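Print this post | E-mail this post

Opening a bag, two hands at a time

May 2021
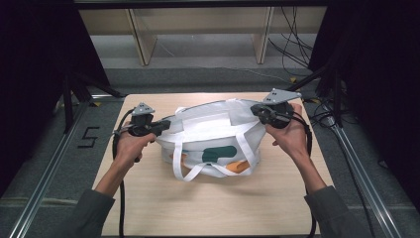
Miyuki Hirose thinks I should stop using hand-held grippers for bags and go back to driving the arms remotely. Her point is that if the person feels the cloth through the handles, they are using information the robot will never get, so the demonstration is a little bit of a cheat. She wrote this to me after my last post, and I have been turning it over since.

I think she is partly right. When I hold the grippers, I know when the fabric is about to slip. I get a small tug in the fingers and I ease off before anything moves. The arms at Drernach have no sense of touch worth mentioning. They have the pictures, the position of each jaw, and how far it is closed. If I correct a slip before it shows up on video, the robot learns a correction with no visible cause.

On the other hand, I spent most of December doing bags by remote control and I don't want to do it again. With the leader arms I could get a tote open maybe once in three tries, and I was slow and stiff doing it. Cups and boxes are fine that way. You line up, close, lift. Cloth keeps changing shape while you are thinking about it, and with the delay in our setup I was always reacting to where the bag had been. The recordings were full of long pauses, and the policy we trained on them learned the pauses very well. It would go up to the bag and wait.

So for now I use the grippers. A round goes like this. I put the bag on the table, take hold of one upper corner with the left jaw, then the other with the right, and pull apart until the mouth is open. Then I hold still for a count of 2, so that the end of the episode is easy to find, and let go. I do 80 in a session with a break in the middle. My thumbs complain by the end. The handles were made for somebody with bigger hands than mine, and the cables pull down on the wrist a bit if you forget to leave slack before you start.

The straps are the hard part. A tote with long handles never lands the same way. Sometimes a strap falls across the mouth and you grab strap and edge together, and then when you pull, the whole thing twists. At first I threw those episodes out. Akihiko Kikuchi asked me to keep them as long as I recovered on camera, meaning I let go, moved the strap aside and took the corner again. I have started doing that and it makes the set messier, but the robot is going to grab a strap sooner or later and it ought to have seen a way out.

Other things I changed this spring:

I stopped smoothing the bag flat before each round. It was a habit from folding laundry at home, and it meant every episode began from nearly the same shape. Now I drop it from a small height and take what I get.

I slow down near the corners. My natural speed is too fast for the arms to copy, and the replay software (we use Kubo) flags anything over the joint limits. I lost 12 episodes in one session to that before I noticed the red marks.

I keep my elbows in. With the grippers it is easy to reach in a way no pair of fixed arms could manage, such as crossing one hand over the other. It looks fine in the video and it is useless afterward.

Back to Miyuki's objection. What I have been trying is to wear thick gloves for part of each session so that I feel less and have to look more. It does change how I work. I watch the edge of the cloth and regrip later, after the slip has started. I don't know yet if it trains any better. The gloved rounds are tagged separately and the comparison runs on the Nevilska machine after the current job finishes, whenever that is. The queue there is long.

I'm off to Haltville for a few days to help set up the second table. When I get back I want to try a paper bag, which at least stays where you put it but makes you pay for every crease.

Contact | Copyright, all posts and pictures by the author | Back to top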